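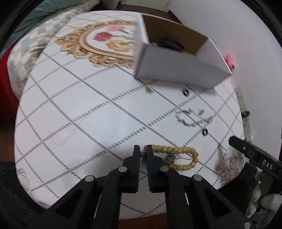
Plakik hand gripper with a bead bracelet at the fingertips. Jewelry handling test, Gruvbridge.

Product review: Plakik two-finger hand gripper
Reviewed by Philomena Fiadzo, Equipment Evaluation Office

The Plakik was evaluated in October on small, flexible items: rings, stud earrings, chains and beaded bracelets. It completed 838 grasps before a fault was recorded. The left finger then failed to release fully on opening, and a bracelet was pulled off the table. Its cord broke.

Inspection by Olga Arroyo found a pivot pin that had worked 2 mm out of its seat. The manual calls for a pin check every 100 hours; the unit had run for roughly six.

Grip on rings was reliable. Fine chain was not held consistently.

The Office does not approve the Plakik for customer property at this time. Units already issued are to be withdrawn until replacement pins have been fitted.

Rating: 2 out of 6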